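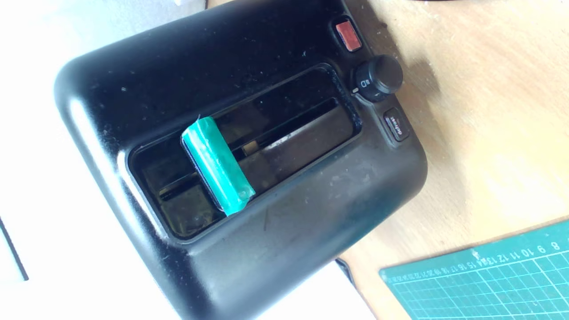 How do I get the crumbs out of the Julent?

Unplug it, let it cool, then slide out the tray at the base and tip it into the bin. Wipe the shell with a damp cloth and keep water away from the slots.

Julent toaster, black
Prulldale Kitchen

A toaster for people who would like toast. It has no app, no clock and no opinion about sourdough. You get a round browning knob and a red button that stops everything when you change your mind — mid-slice, if need be.

The shell is glossy black plastic with rounded corners. It looks very smart and shows every crumb you have ever dropped, so owners of a tidy nature may prefer the cream.

Weight: 1,295 g
Length: 326 mm
Cable: 70 cm, so measure first
Guarantee: 12 months, toast not included

Eluned Lloyd in our returns department asks that you empty the tray before sending anything back. She has asked before.
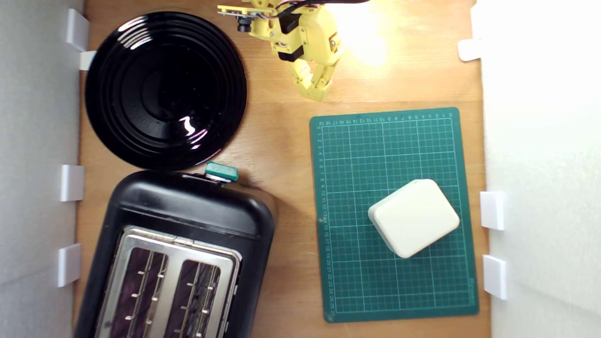 Toaster in black, with round black plate. Plate sold separately.

Spare trays and knobs are kept in stock. Crumpets fit, though thick ones need a firm hand going in and some patience coming out.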